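Section 3: Fitting and aligning the doors

Read this section through before you start. It applies to all Pavden tall cabinets with white doors and timber-veneer edging, whether they stand against a wall or between other units. If you are fitting the Tronach low unit, go to Section 5.

Before you begin

The carcass must be assembled, standing in its final position and fixed to the wall as described in Section 2. Do not hang doors on a cabinet that has not been fixed. The weight of an open door is enough to tip it.

You will need:

Cross-head screwdriver, size 2
Spirit level, 600 mm or longer
Pencil
Masking tape
Hinge pack (Hornex clip-on, supplied)
Two offcuts of scrap board or folded cardboard to rest the door on

Power drivers are not recommended for this section. The hinge screws go into pre-drilled holes and strip easily.

Hanging the door

1. Lay the door face down on a blanket or the flattened carton. Leave the protective film on the front if it is still there.

2. Press each hinge cup into its hole until it sits flush, then tighten the two screws. The arm of the hinge should point straight out over the long edge of the door.

3. Fit the mounting plates to the inside of the cabinet using the second set of holes from the front. The first set is for the glass door option.

4. Stand the door upright on the scrap board, open to a right angle with the cabinet. Have a second person hold it.

5. Clip the top hinge onto its plate first, then work down. Each one clicks when it is home.

6. Close the door slowly. If it catches, open it again and check that every hinge has clipped on fully.

CAUTION: Keep fingers clear of the hinge side while the door is moving. The gap closes before the door does.

Adjusting the gap

Each hinge has three adjustments: side to side (front screw), in and out (rear screw) and up and down (the screws on the mounting plate). Turn each screw a quarter turn at a time and close the door to check before turning it again.

7. Set the height first. Loosen the plate screws on all hinges, lift or lower the door until the top lines up with the neighbouring panel, and tighten them again.

8. Set the side-to-side position. Work from the top hinge down. The seam between the door and the panel beside it should be thin and the same width all the way along.

9. Set the depth last. A small step between the two white faces is normal, as the door and the panel are not designed to sit in one plane. 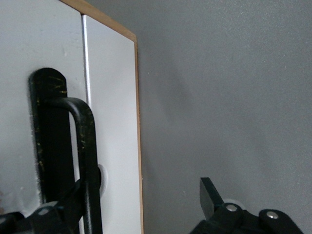
Figure 3. Vertical seam between the white panels, with the veneer edge against a grey wall.

If the seam is wider at the top than at the bottom, the cabinet is probably out of level. Go back to Section 2 and adjust the feet before you do anything more with the hinges. A floor that falls away toward one corner is the usual cause in older houses, and no amount of hinge adjustment will make up for it.

Note: The 2,396 mm cabinet is tall enough that a small error at the floor shows clearly at the top. Check it with the level on both the front and the side.

The veneer edge

The light-brown edging is real wood veneer and will vary in colour from one cabinet to the next. It darkens a little in its first months, more so in a sunny room. It is glued at the factory and needs no finishing.

Do not run masking tape along the veneer or leave tape on it overnight. If you need to mark a position, put the tape on the white face and mark that.

If a length of edging lifts at a corner, press it back with a warm iron (no steam) over a clean cotton cloth, then hold it down with a flat block until it has cooled. Replacement edging is sold by the metre, part number 675.

Cleaning the white surfaces

The door faces have a matte finish and show finger marks, mostly on the side you open them from. Wipe with a damp cloth and a drop of dishwashing liquid, then dry with a second cloth. Small grey marks from shoes, bags or tools will generally come off with a soft white eraser - try it low down near the floor first.

Do not use cream cleansers, scouring pads or melamine sponges. They polish the surface and leave shiny patches that can't be reversed.

After the first month

Recheck all hinge screws after four weeks of normal use, and once a year from then on. Doors carrying a mirror or an organiser rack should be checked every three months. Don't hang more than 3 kg from the inside of any door.

Missing or damaged parts: contact Nele Rathjen at the Pavden parts desk and quote the code on the label inside the top panel. Orders received before noon on Friday are sent the same day.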